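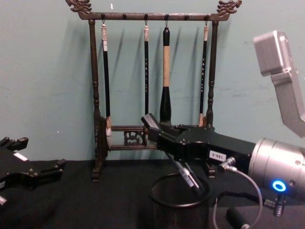

갈햄(Galham) 가정 미디어 이용 지원사업 중간보고

최종 수정: 8월 29일

제출처: 플올게이트(Plallgate) 재단 사업지원팀
작성: 물루게타 보갈레(Mulugeta Bogale), 옐트베리(Jeltberg) 가족상담실

1. 진행 현황
본 사업은 초등학생 자녀를 둔 가정이 스마트폰과 태블릿 사용 시간을 스스로 정하고 지키도록 돕는 사업이다. 4월에 참여 가정을 모집하여 60가구가 신청하였고, 현재 47가구가 참여하고 있다. 빠진 가구 대부분은 이사나 근무시간 변경을 이유로 들었으며, 두 가구는 연락이 되지 않는다. 추가 모집은 하지 않았다.

2. 부모 모임
부모 모임은 모두 다섯 차례 열었다. 한 번에 90분씩 진행하였고, 앞부분은 강의, 나머지는 가정별 사용 규칙을 써 보는 시간으로 잡았다. 첫 모임에서는 강의가 길어져 규칙 작성을 끝내지 못한 가정이 많았다. 두 번째 모임부터 강의 자료를 줄이고 작성 양식을 미리 보냈다. 저녁 시간대 참석률이 오전보다 높아 세 번째 모임부터는 저녁에만 열고 있다.

3. 가정에서의 실천
참여 가정은 매주 기록지를 낸다. 잠들기 전 기기를 거실에 두는 규칙은 비교적 잘 지켜지고 있다. 식사 중 사용 금지는 부모 쪽에서 먼저 어기는 경우가 많다고 기록되어 있다. 형제자매의 나이 차이가 큰 집에서는 같은 규칙을 적용하기 어렵다는 의견이 반복되어, 나이별로 나누어 쓸 수 있는 양식을 새로 만들었다. 기록지 회수는 방학 중에 눈에 띄게 줄었고 개학 후 다시 확인할 예정이다.

4. 예산
강사비와 장소 사용료는 계획대로 집행하였다. 인쇄비는 양식을 다시 만들면서 계획보다 늘었고, 교통비 항목에서 남은 금액으로 충당하고자 한다. 항목 변경 신청서는 별도로 제출하였다. 게브레예스(Gebreyes) 인쇄소의 마지막 청구서는 아직 받지 못하여 이번 집행 내역에 포함하지 않았다.

5. 남은 일정과 요청 사항
하반기에는 자녀가 함께 참여하는 모임을 열고, 이어서 가정별 전화 상담을 진행한다. 상담 인력은 현재 두 명이며 일정이 겹치는 주에는 부족할 수 있다. 상담 기간을 2주 연장할 수 있는지 재단의 검토를 요청한다. 최종보고서에는 기록지 집계 결과와 참여 가정 설문을 첨부하겠다.

문의: 옐트베리 가족상담실 사업담당 | 무단 전재 금지 | 맨 위로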